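Gullorthorpe Sewing and Repair Training
Progress report to the Pant Fund, second installment
September 2, 2021
Prepared by Sarla Bhardwaj, program manager

Where we are

The second group of trainees finished the basic course in the period covered by this report and the third group has begun. We had planned for 20 places per group. The third group has 17, as three people withdrew before the start, two for full-time work and one to move closer to family. Their places went to the waiting list but it was too late for anyone to arrange child care, so we left them open and will carry them over.

Attendance in the second group was good apart from the two weeks when the bus line was closed for road work. We ran catch-up sessions on four evenings and most of those who had missed classes came to at least two of them.

The course itself

The order of teaching changed after the first group. Trainees told us they spent too long on paper patterns before touching fabric, and Harish Solanki, who leads the teaching, moved cutting and straight seams to the first week. Patterns now come in week three. Zippers and waistbands stay where they were. The change has worked well for beginners. People who had sewn before found the first week slow, and for the next group we will offer them a short test so they can start in week two.

We also dropped the unit on knitwear. It needed machines we do not own, and the rental quote came in at more than the whole materials line for that month. Harish has written up a half-day introduction that can be taught by hand, mainly on how stretch fabric behaves when it is pulled and how to keep a hem flat.

Face masks are still required in all indoor sessions. We will look at this again when the county changes its guidance.

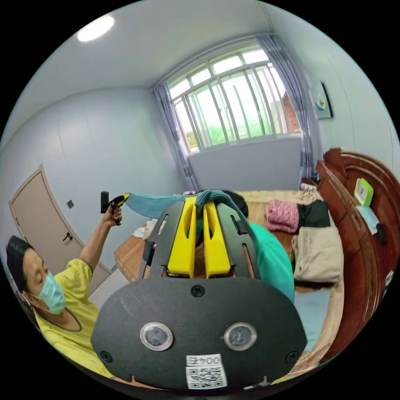 Repair orders

The repair service took in 1,432 garments from the start of the grant to the end of the last month. The target for the full grant period is 2,000, so we are ahead of schedule. Most of the work is hems, torn seams and replacement zippers. Work shirts and school uniforms made up a large part of the summer orders, and we expect coats to take over from the end of September.

Turnaround is slower than we promised. We said five working days and the usual wait is now eight. The delay is at the checking stage, where Harish looks over each piece before it goes back to the customer. Two graduates of the first group are being trained to share this work, and one of them is already signing off hems on her own.

Equipment and supplies

The four Curik machines bought with the first installment are in daily use. One was out of service for nine days with a broken foot lever and was repaired under warranty. Thread and needles cost more than budgeted. Fabric cost less, thanks to a gift of about 900 yards of end-of-roll cotton from Flundomer, which closed its local warehouse in the spring. Some of it is faded along the fold and can only be used for practice pieces.

We still need better lighting over the cutting tables. The landlord has agreed to let us put in new fixtures but will not share the cost.

Budget

Spending to date is in line with the plan in every category except two. Supplies are over by $640, for the reasons given above. Travel support is under by $1,000, mainly because fewer trainees than expected claimed bus fares – the claim form was confusing and we have replaced it with a prepaid card. We ask for permission to move the unspent travel money to lighting and supplies. A revised budget sheet is attached.

Jobs

Of the second group, six have found paid work, four of them in alterations or dry cleaning. Five are taking orders from home. The rest are looking or have gone on to other training. We will call everyone again at six months and include the answers in the final report.

Next period

The third group finishes in November. We will begin taking names for the fourth group once the revised budget is agreed. Please send questions on the figures to me and questions on the course content to Harish.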